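Clearing the paper pile: a small system that lasts

Home and Work notes, August issue

Most of us have a pile. Mine used to sit at the end of the kitchen worktop, and it held bank letters, school forms, a warranty for a kettle we no longer owned and several menus. Every few months I would go through it, feel pleased for an evening, and then watch it grow back.

Last winter I asked Renu Pant how she deals with hers. Renu ran the front office at Koroment before she retired, and she handled the paper for a building full of people who did not want to handle it themselves. Her answer was short. She said a pile is a lot of small decisions that have been put off, and that the way to shrink it is to make the decisions easier. What follows is mostly her method, with a few changes from me after two seasons of using it at home.

Start with one place for paper to land

Choose a single tray or shallow box and put it where you already drop things when you come in. Don't put it where you think it ought to go. I first put mine in the spare room, next to the filing, and it stayed empty while the worktop filled up. When I moved it to the shelf by the front door it started to work within days.

Everything on paper goes in the tray. Post, receipts, appointment cards, notes from school, the instructions for the new shower head. If you live with other people, show them the tray and leave it there. Moving it about is the quickest way to have three piles.

The tray should be small. A deep one lets you ignore it for months. Mine holds roughly a fortnight of ordinary post before things start sliding off, and that is my signal to sit down with it.

Sort by what you have to do

Renu sorts into three groups: act, keep and go. Her view is that most home filing goes wrong because people sort by subject first. You pick up a letter from the water company and think "bills", so you file it under bills, and the form you were meant to send back goes in the drawer with it.

Act means something is waiting on you. Pay it, sign it, ring them, fill it in. These stay in the tray, on top, with the date they are due written in the corner in pen.

Keep means nothing is needed now but you might need it later. Tax papers, insurance, certificates, anything to do with the house or the car, and receipts for items still under guarantee.

Go means everything else, and it will be the largest group by a long way. Tear up or shred anything with an account number on it and recycle the rest.

Try to handle each sheet once. If you find yourself putting something back down because you are not sure, it is probably an act item and the action is to find out. 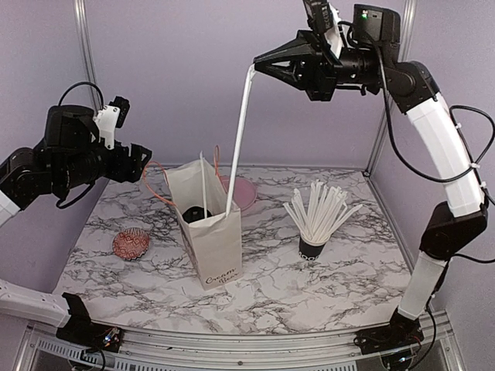
Containers come after sorting, and I would ask you to hold off buying any until you have finished the first round. I bought a set of labelled magazine files from Pramholm before I had looked at what I owned, and more than half of them are still flat in their wrapping. Use what is in the house to begin with. A paper carrier bag that stands up by itself, like the Cream Bear one with the cord handles, is good enough for the go group, and when it is full you can carry it straight out. A small cup will keep pens together in the same way that one keeps wrapped straws together. After a month you will know what sizes you need, and it may be fewer than you expect.

Keep the filing plain

For the keep group I use one expanding folder with plain headings: House, Car, Health, Money, Work, School, Guarantees. That is all. I used to have far more sections, some of them holding a single sheet, and I could never remember whether the boiler service was under House, Heating or Guarantees. Broad headings mean you may have to flick through a few more pages, but you will be looking in the right place.

Put new papers at the front of each section. Once a year, take each section out and remove what has run out or been replaced. I do this in August when things are quiet. Check how long you need to hold on to tax records before you throw any away, as the rules depend on whether you are employed or work for yourself.

Birth certificates, passports and wills should live somewhere separate. We keep ours in a zipped wallet on a high shelf, and everyone in the house knows which shelf.

What about scanning?

Gaurav Solanki wrote in after our spring issue to say he had scanned everything he owned, 771 pages in all, and then found he could not locate his car insurance because every file had been named by the scanner. He spent longer renaming them than he had spent scanning. He now uses Vumow on his phone and gives each page a name before he saves it, with the year first, then the sender, then the subject.

I think that is sound advice whatever you use. Scan things you would need in a hurry or away from home, name them as you go, and leave the rest on paper. Keep a second copy somewhere other than your phone. And before you shred an original, check whether anybody is likely to ask for it.

Put time aside for it

The first sort is the hard part. If your pile is anything like mine was, allow two evenings, with a break between them. Do the top of the pile first - it is the most recent and the most likely to have something urgent in it. The bottom has waited this long.

After that it takes about 20 minutes each fortnight. I do it with the radio on, after tea. I go through the tray, pay what needs paying, file the keep group and take the recycling out. If I miss a session I do the next one as normal and don't try to make up for it.

It also helps to cut down what comes in. Ask your bank and energy supplier for online statements if you are happy reading them that way. Put a notice on the letterbox if you don't want leaflets. When a catalogue arrives that you never asked for, ring the number on the back and have your name taken off. I did this for six catalogues over the spring and the tray fills noticeably more slowly - though one of them still turns up addressed to the people who lived here before us.

Next month we will look at email, where the same three groups work quite well.

Comments (3)

Assefa
I tried act, keep and go with my mum's papers when she moved. We found receipts going back to 2000. Writing the due date in the corner was the bit that made the difference for us.

Marian T
Do you keep payslips? I have every one I have ever been given and I'm running out of drawer.

Gaurav Solanki
Thanks for the mention. I should add that I also had some pages in upside down, so do look at each one before you save it.

Recent items
Packing for a week in one bag
A shared calendar that everyone will read
How to clear a desk before a holiday
Meal planning for people who dislike it
Labels: when they help and when they don't

Get the newsletter
Enter your email address to receive Home and Work notes once a month. You can unsubscribe at any time using the link at the foot of each issue.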